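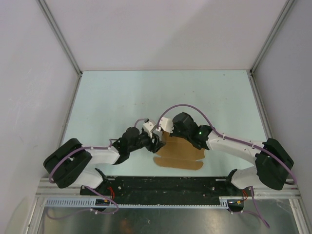
Unit 5. Comparing grippers on a two-arm bench

Handout by Akosua Ankrah. Read before the November lab. Bring the cell log from Unit 4, including the pages you would prefer not to show anyone.

Why this unit exists

Most gripper comparisons you will read were written by someone with a gripper to sell. The rest were written by someone who had already bought one. I include my own in the second group. The aim this time is to get you to distrust a results table before you start making your own.

The usual claim goes like this: gripper A picked up more parts than gripper B, so gripper A is better. Ask what the parts were. Pruleck's data sheet for its curved-finger model reports 900 cycles without a drop. Read the small print and every one of those cycles used the same molded block, placed in the same fixture, by one arm. It says very little about a floppy sheet that two arms have to hold between them.

The test piece

We use flat brown cardboard, creased and with a flap. It is cheap and it behaves badly. A crease is a weak line, and a sheet gripped on one side of it can bend there while the controller reports that all is well. The flap adds a second problem: once it moves, the edge you planned to grip may no longer be where you planned.

Cardboard also changes with use. A sheet that has been folded many times is a different part from a new one, and I have seen a comparison in which gripper A got the fresh sheets in the morning and gripper B got the tired ones after lunch. Alternate the grippers. Write down which sheet was used and how often.

Two arms, one edge

When both grippers work at the same edge of the sheet, they are close enough to get in each other's way. Three things then get mixed up in the score:

The gripper itself – finger shape, opening, grip force.
The arm holding it, including whatever slack it has picked up over the year.
The controller, which decides how near the two hands may come before one of them stops.

Swap the grippers left to right halfway through. If the "better" gripper stops being better on the other arm, you have measured the arm. The group at Cillbridge skipped this step and had to withdraw a recommendation. The Igwe controller notes suggest the swap is optional. I disagree, and in this course you will do it.

Cables count too. A cable tied along the forearm with a loop left at the wrist pulls on the hand differently as the wrist turns. Do not retie anything between runs. If you must, start the set again.

What a trial is

One approach, one grasp, one fold, one release. A grasp that succeeds on the second attempt is a failed trial. Vendors tend to count it as a success, and some students do too, usually late in the afternoon.

Our pooled log from past years holds 3,190 trials. I threw out 407 because the start position of the sheet was not recorded. Some of those had very good scores, which made me more suspicious of them.

On cameras

A fixed view of the bench is useful for settling arguments about when contact was lost. It is less useful for judging grip, as one arm often hides part of the sheet from it. The Burnasden scoring script labels such moments "held" by default. Change the default to "unknown" and see how far your success rate falls.

To hand in

A table of all trials, failures included.
Results split by arm as well as by gripper.
One paragraph on what your data cannot tell us. Half a page is fine. Two lines will be returned.

Reading for next time: the Pruleck data sheet again, footnotes first.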